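縮まない布

その布は縮まない、とテハダさんは言った。

わたしは裁ち台の端に腰をのせて、聞こえなかったふりをした。麻は縮む。最初の水通しで縮み、忘れたころの洗濯でもう一度縮む。縫い物で暮らしていれば、それは天気が変わるというのと同じくらいの話で、わざわざ口に出す人もいない。

「縮まないんですよ、ユピンさん。レルノムラの麻は」

「そうですか」

「信じてませんね」

「値段を聞いてから考えます」

マクシミリアーノ・テハダは、巻いた反物を赤ん坊のように抱えて立っていた。いつもそうやって持つ。台に置けばいいのに、値段の話になるまで置かない。置いた布は比べられてしまうが、抱いている布は比べられない。そういう計算だろうとわたしは踏んでいる。

「一メートル、1,854」

「ずいぶん半端ですね」

「端数を切り上げてないからです。正直な値段ですよ」

正直な値段という言葉を使う人から正直な値段で買ったことはない。それでも反物の端を引っぱり出して、親指と人差し指でこすってみた。しっかりした布だった。生成りの地に細い藍の線が縦横に走っていて、線の間隔は指二本ほど。節は少なく、握って離すと皺がゆっくり戻る。戻り方が少し良すぎる気がした。

「麻100パーセント?」

「100パーセントです」

「何か混ざってるような戻り方だけど」

「だから、そこがレルノムラなんです」

この人の説明はいつもここで終わる。レルノムラがどこの谷でどんな水を使っているのか、聞くたびに少しずつ違う。去年は川の水が軟らかいからだと言い、その前は織り機が古いからだと言っていた。両方かもしれないし、両方違うのかもしれない。

ふだんなら帰ってもらうところだった。けれどもその週は、ブッパ・パイサンの店から前掛けの注文が来ていた。首のひもを調節できて、腰のひもは前で結べる長さがあって、柄は細い格子。色は藍。ブッパは布の見本まで添えてきたのに、その見本の布はもうどこにも売っていなかった。

テハダさんの抱えている布は、その見本とほとんど見分けがつかなかった。

「11メートル」とわたしは言った。

「縮まないって、信じてくれました?」

「信じてません。縮む分を入れて11メートルです」

テハダさんはようやく布を台に置いた。

うちの工房はバットという。わたしが付けた名前ではない。前にここで帽子を作っていた人の看板がそのまま残っていて、替えるのに金がかかるのでそのままにしてある。ときどき帽子の直しを頼まれる。断るのも面倒で、つばのほつれくらいなら縫う。

手伝いに来ているオラタイ・トンディーは、その日の午後に布を見て、声をあげた。

「きれい。これ、プレルケヴァリにしましょうよ」

「何に?」

「プレルケヴァリ。縫い代の始末です。知りません? いますごく流行ってるんですよ。端を三回折って、裏から斜めに掬っていくの。ヤンドゥルスカの女の人たちが、昔からやってた縫い方なんですって」

「昔って、いつ」

「昔は昔です」

オラタイは若いので、昔という言葉に値札が付いていないと思っている。わたしは作り方を見せてもらった。彼女の電話の中で、爪をきれいに塗った手が布を折っていた。三回折って、斜めに掬う。三回目の折りが余計だった。二回で布端は隠れるのだから、三回目は厚みが増すだけで、角に来れば針が通らなくなる。昔の女の人たちが、針が通らなくなるようなことを台所の布にするだろうか。針だって安くはなかったはずだ。

「角はどうするの」

「角は……映ってないですね」

「でしょうね」

オラタイは電話をしまい、布を撫でながら、それでも可愛いのに、と言った。可愛いのは認める。斜めの糸目が藍の線をまたいで並ぶと、確かに何かの模様のように見えた。

わたしは三日ほど布に触らなかった。ほかにズボンの裾が溜まっていたのもあるし、どちらの話も気に入らなかったのもある。縮まない布に、昔からの縫い方。どちらか片方ならまだ聞き流せる。二つ揃うと、誰かに何かを売られている気分になる。実際、片方には金を払っている。

四日目の朝、布の端を手のひらほどの幅で切り取り、正方形を二枚とった。一枚は洗面器の湯につけ、もう一枚はそのまま引き出しに入れた。湯につけたほうは一晩置いて、絞らずに干し、生乾きのところでアイロンをかけ、また湯につけた。同じことをもう一回やった。意地が悪いと自分でも思う。しかし前掛けというのは、油がはね、粉がつき、煮立った鍋のそばで一日じゅう使われ、そのあと熱い湯で洗われるものだ。わたしの洗面器よりも台所のほうがよほど意地が悪い。

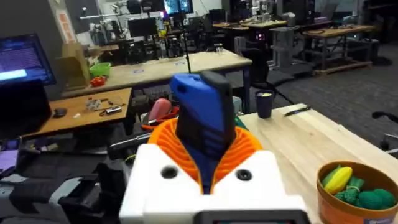

乾いた正方形を引き出しの一枚に重ねてみた。

縮んでいた。糸二本分くらいだった。

わたしは窓のそばへ持って行って、もう一度重ねた。縦は二本分。横は、どう見ても変わらない。麻としては、笑ってしまうほど縮まない布だった。普通ならこの大きさでも、重ねればひと目でわかるだけ小さくなる。

「縮んだんですか」とオラタイが肩越しに覗いた。

「縮んだ」

「どこが?」

「ここ」

「……糸の太さじゃなくて?」

「縮んだものは縮んだの」

テハダさんに電話をかけて、縮みましたよ、と言ってやった。どれくらい、と聞かれたので、糸二本、と答えた。電話の向こうはしばらく静かだった。

「それはユピンさん、湯が熱すぎたんじゃないですか」

「台所の湯は熱いんです」

「返品ですか」

「返品とは言ってません。縮んだと言ってるんです」

では何のためにかけたのかと聞かれそうだったので、先に切った。

混ぜ物のことも、まだ片付いていなかった。糸を一本抜いて、流しの上で火をつけてみた。麻なら紙のように燃えて、灰は指で崩れる。化繊が入っていれば、端が固い玉になる。抜いた糸は紙のように燃えて、灰は崩れた。念のため藍の糸も抜いた。同じだった。だからといってレルノムラの川の水が軟らかいということにはならないが、100パーセントのほうは認めるしかない。あの皺の戻り方は織りの密度か、糸の撚りか、仕上げに何か塗ってあるかだろう。塗ってあるなら三回の湯で落ちたはずで、落ちたあとも戻り方は同じだった。そこで考えるのをやめた。

布のほうは、そういうわけで使えることになった。残ったのはプレルケヴァリだ。

オラタイは諦めていなかった。裾上げの合間に、はぎれで練習をしている。三回折って、斜めに掬う。角に来ると手が止まり、指ぬきを付け直し、針を替え、小さい声で何か言う。そしてわたしが見ているのに気づくと、角以外は進みが速いんですよ、と言う。布には角がある。前掛けなら裾に二つ、胸当てに二つ。角以外は速いというのは、曲がるところ以外は運転がうまいというのと同じだ。

そこで思い出したのが、ボフミラ・ハヴリーチェクだった。

ボフミラさんはヤンドゥルスカの生まれで、うちの裏の通りに住んでいる。わたしがこの街に来たころにはもう仕立ての仕事をやめていて、いまは頼まれても縫わない。目が悪くなったからだと言うが、うちに来るたびに、通りに面した窓の上着の襟が左右で違うと指摘していくので、目のことは話半分に聞いている。

オラタイのはぎれを持って訪ねて行ったのは日曜だった。玄関に掛かっている暦が2022年3月6日のところまでめくってあったのを覚えている。ボフミラさんは毎朝きちんと暦をめくる人で、めくった紙の裏を買い物のメモに使う。

「プレルケヴァリ?」

ボフミラさんは、はぎれを受け取って、まず匂いをかいだ。それから裏返して、糸目を爪でなぞった。

「これは何」

「ですから、プレルケヴァリです。ヤンドゥルスカの昔の縫い方だって」

「誰が言ったの」

「みんな言ってるそうです」

「みんなって、ヤンドゥルスカの人?」

「たぶん違います」

ボフミラさんは茶をいれに立った。わたしは勝ったような気分でいた。やっぱり、と思った。どこかの誰かが去年あたりに考えて、古そうな名前を付けて、爪を塗った手で折ってみせたのだ。オラタイにどう言ってやろうか、あまり得意そうにならない言い方を考えていると、台所から声がした。

「プレルケヴァリっていうのは、縫い方じゃないわよ」

「じゃあ何です」

「縫い直し」

茶碗を二つ持って戻ってきた。片方には受け皿がなかった。

「布が傷むでしょう。端から傷む。傷んだところを切り落として、また縁を縫う。それがプレルケヴァリ。うちの母もそう言ってた。今日はプレルケヴァリだから手伝いなさいって。いやだった。つまらないのよ、あれは」

「三回折るんですか」

「二回。三回も折ったら角で針が折れるわ」

わたしは大きくうなずいた。

「でも」とボフミラさんは言った。「三回折る人もいた」

「いたんですか」

「うちの隣のおばさん。新しい布のときだけね。一回余分に折っておくと、傷んで切ったあとでも長さが足りるから。折ってある分を開けばいいの。ただ、あのおばさんは角を先に切ってた」

「角を?」

「中の折りの角を斜めに落としておくの。そうすれば厚くならない。開いたときにそこだけ足りなくなるけど、おばさんは丸くして縫ってた。うちの母は、みっともないって言ってた」

わたしは茶を飲んだ。濃すぎた。ということは、あの三回目の折りには理由があったことになる。少なくとも隣のおばさんには。おばさんが一人いれば、もう二、三人いてもおかしくはない。もっとも、そのおばさんがボフミラさんの記憶のとおりだったという保証もない。この人は前に、自分の最初の針箱は鯨の骨でできていたと言い、別の日には牛の角だと言った。

「斜めに掬うのは?」

「それは知らない。まっすぐでいいでしょう。ほどくんだから」

「飾りですかね」

「飾りでしょうね。下手ね、この人」

「うちのオラタイです」

「糸を引きすぎてる。伝えておいて」

帰りがけ、ボフミラさんははぎれを返してくれなかった。眼鏡拭きにするのだという。あれだけの麻なら眼鏡も拭けるだろうから、わたしは何も言わなかった。縮みませんよ、と言いかけて、あわててやめた。

月曜に、オラタイに報告した。どこまで話すかは道々考えておいた。縫い方ではなくて縫い直しのことだったという話をし、三回折る人が隣にいたという話もした。黙っていてもよかったのだが、黙っていればいつかボフミラさんが自分で来て話すに決まっている。

「じゃあ、本物だったんじゃないですか」

「おばさんが一人いただけよ」

「一人いれば本物ですよ」

「その理屈だと、うちの工房の帽子の直しも伝統になるけど」

「なるんじゃないですか、あと何年かしたら」

オラタイは鋏をとって、はぎれの中の折りの角を斜めに落とした。折り直して、針を刺した。針は抜けた。角を曲がって、反対側の辺に出た。途中で一度も声が出なかった。

「通りました」

「そうみたいね」

「プレルケヴァリにしていいですか、ブッパさんの前掛け」

「手間賃は同じよ」

「いいです」

「糸を引きすぎてるって、ボフミラさんが」

オラタイは糸目をしばらく見て、ほどき始めた。

ブッパ・パイサンは食堂をやっている。うちに頼むのは毎年で、毎年、去年の前掛けの文句から入る。ひもが細い。ひもが太い。ポケットの位置が高い。そして前の年と同じものを注文していく。だから布が見本と違うと言われるのを覚悟して、裁つ前に店へ端切れを持って行った。昼の混む時間を過ぎていたが、まだ奥で鍋が鳴っていた。

「同じじゃない」とブッパは言った。

「どこが違います?」

「ううん、同じだって言ったの。同じ布でしょう、これ。よく見つけたね」

「同じではないです。よく似た別の布です」

「同じでいいじゃない」

「値段も違います」

「じゃあ違う布だ」

値段の話には少しかかった。ブッパは椅子に座り、立ち、鍋を見に行って戻ってきた。縮まない布だというじゃない、と彼女は言った。誰に聞いたのかと聞くと、テハダさんが先週、昼を食べに来たという。注文を受けたのはうちで、布を買ったのもうちなのに、あの人は出来上がる前から前掛けを宣伝して歩いている。

「糸二本、縮みます」

「二本?」

「縦にだけ。横は変わりません」

「それは縮まないって言うのよ、ふつう」

「わたしは言いません」

ブッパは笑って、言い値のほぼ全部を払うと言った。引かれた分は、わたしの昼飯代だそうだ。食べていないと言うと、いま食べろと言う。出てきたのは辛い麺で、皿の縁に香草が山になっていた。麺は文句なくうまかった。値引きの中身として妥当かどうかは別の話で、わたしはまだ計算していない。

裁つ日は曇りを選んだ。曇りの日は影が薄いので、格子の線が追いやすい。そう教わったし、そう教えてもいるが、ほんとうかどうかは怪しい。晴れた日に裁って失敗したことも、曇った日に裁って失敗したこともある。

布は先に全部水に通した。オラタイは、縮まないのに、と言った。糸二本縮むと言ったでしょう、とわたしは言い、二人で浴槽から引き上げた。濡れた麻は重い。裏庭の紐にかけると紐がたわんで、裾が植木鉢に触れそうになった。オラタイが箒の柄で支えているあいだに、わたしが紐を結び直した。

乾いた布の長さを、巻き尺で測った。

測って、もう一度測った。

「どうでした」

「アイロンをかけてから測る」

「縮んでないんですね」

「アイロンをかけてから」

アイロンをかけてから測っても、同じだった。長さのことはそれ以上話さなかった。縮む分として買った布がまるまる余ったので、余りで何が出来るかをオラタイが勝手に計算し始めた。鍋つかみ。パンを包む布。自分の前掛け。最後のは小さい声だった。

胸当てと胴は一枚で裁つ。首のひもは片側だけ縫い付けて、もう片側は輪に通して結ぶ。金具を使えば楽だが、ブッパの店では金具が熱くなると言われたことがあるので使わない。腰のひもは、後ろで交差させて前で結べる長さにした。布の耳をそのまま使えば始末が要らないのだが、耳の藍が少し濃いので、そこだけ気に入らない。オラタイは気にならないと言う。結局、わたしが耳を落として縫い、オラタイは耳のまま縫った。どちらをどの前掛けに付けたのか、途中でわからなくなった。

縁はプレルケヴァリになった。中の角を落として、三回折り、斜めに掬う。わたしも一枚だけやってみた。一辺目で、これは手間のわりに見返りがないと思った。二辺目も同じだった。三辺目の途中で、折り山が指に当たる感じが、いつもの二回折りよりも頼りになる気がしてきた。気のせいだろう。厚いものはなんでも頼りになる気がする。

「上手ですね」とオラタイが言った。

「何年やってると思ってるの」

「プレルケヴァリは初めてでしょう」

「縫い直しなら毎日やってる」

納めに行くと、ブッパはその場で一枚つけて、ひもを前で結んだ。ひもが長い、と言った。去年は短いと言ったでしょう、と答えると、去年より痩せたのだと言う。裾をつまんで裏を返し、斜めの糸目をしばらく見ていた。

「これ、プレルケヴァリ?」

「知ってるんですか」

「みんな知ってるよ。いまどこの店でもこれでしょう。昔の縫い方なんだってね」

わたしは、それは縫い方ではなくて縫い直しのことで、と言いかけた。ボフミラさんの母親と隣のおばさんの話をして、角を落とす理由まで説明すると、それなりに長くなる。鍋が鳴っていた。オラタイが横でわたしの顔を見ていた。

「そう言う人もいます」とだけ言った。

テハダさんがまた来たのは四月に入ってからだった。今度は冬物の毛織りを抱えていた。この季節に毛織りを売り歩くのだから、安く仕入れたか、よそで断られたかのどちらかだろう。

「評判ですよ、前掛け。ブッパさんのところの。洗っても洗っても縮まないって」

「まだひと月でしょう」

「ユピンさんも、もう認めてもいいんじゃないですか」

引き出しを開けて、正方形を二枚出した。湯につけた一枚と、つけていない一枚。重ねて台に置き、端を揃えて見せた。

テハダさんは布を抱いたまま屈み込んで、長いあいだ見ていた。

「糸二本」

「二本です」

「裁つとき、まっすぐ切りました?」

考えたことがなかった。あの朝は裾上げが溜まっていて、切り取ったのは手のひらの幅で、定規は当てたはずだが、当てただろうか。湯につけたのがどちらかだけは確かだった。そちらに鉛筆で印が付いている。印は付いているのだが、つける前に二枚を重ねて比べたかというと、どうも覚えがない。

「切りましたよ」とわたしは言った。

「そうですか」

「それ、毛は何パーセントなんです」

「100パーセントです」

「こっちに貸して。糸を一本抜くから」

テハダさんは反物を少し高く抱え直した。わたしは引き出しを閉めて、マッチを探した。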